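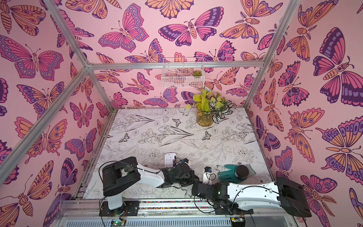
Photo: Malou Toft, from the Vurnwood bench camera

June, a bit after four

Second afternoon on the two-arm cell. I was meant to be finished with the maintenance by lunch, but the left arm had other plans, so I am writing this up at the bench with a cold cup of tea and grease on the page.

Started at nine with everything powered down. Wiped the floor print and the front rail with a damp cloth. Vacuumed the vent slots under the rail as well. They clog faster than the manual says they should, and the boards sit right there beside them, so I do them every time now. The dark strip along the left edge where the floor meets the wall I gave up on. It needs a stiff brush and I left mine at home.

Base bolts next. The right arm was fine, all of them tight. On the left, two had backed off by a good quarter turn. Noémi thinks it is the braking at the end of long reaches. I think it is me not using thread lock in the autumn when we moved the base along the rail. Took them out one at a time, cleaned them, put a drop on each and torqued them up again. Wrote it on the card inside the cupboard door so that whoever does this next does not have to guess.

Then the cables. The loops off the left shoulder housing had crept down and one was rubbing on the base column. No bare wire, only a shiny patch on the jacket. I turned that cable so the patch faces out and can be watched, and ordered a spare through Celto (part 109 on their sheet, not 16, which is the short one and will not reach the wrist). The right arm keeps its cables better because of the clips along the long link. I would like the same clips on the left. Asked Hanne Mikkelsen for the money and she said to put it on the list.

Homing took most of the middle of the day. The right arm came up on the first try. The left one stopped short twice and gave the same wrist fault both times. I reseated the connector at the wrist, no change. Reseated it at the board end, and it homed. I hate faults like that. Oluf came past while I was on my knees looking under the rail and told me the board end was the first place he would have checked. Good for Oluf.

After that, the gripper check. We do it with whatever small things are about and the slow program, both arms working in close to the middle of the floor. Speed limit set to 80 in the program, up from what Gunhild had it on. She prefers it slower after a repair and she may be right, but it was getting late. Right jaws close square. Left jaws are a touch uneven, I would say the pad on one side is worn. I have put new pads on the order with the cable.

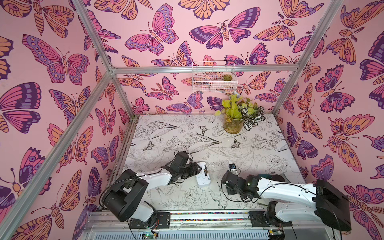

Slow program, left gripper down at the white device, right one holding the small black piece.

Ran it through roughly a dozen times without a fault. Listened to the left wrist the whole way. There is a faint tick when it angles down that was not there last month, and I could not get it to do it with the power off and the arm moved by hand. Noted it, left it.

I still have to copy the new home offsets onto the Darwish sheet before anybody loads the old ones by mistake. That happened in the summer and cost us a morning. Labels too — the tape on the left power lead has gone brown and you can't read the number any more.

Changed nothing on the frame. The corner joints are all solid and the camera has not shifted, so no recalibration there. I did not touch the plants. Gunhild looks after the ones in the cell and has her own ideas about when the water gets changed.

For tomorrow: stiff brush, offsets, labels, and ring Prustmont about the wrist if the tick is still there when it has been standing overnight. Power off at the wall at twenty past four. Key back on the hook.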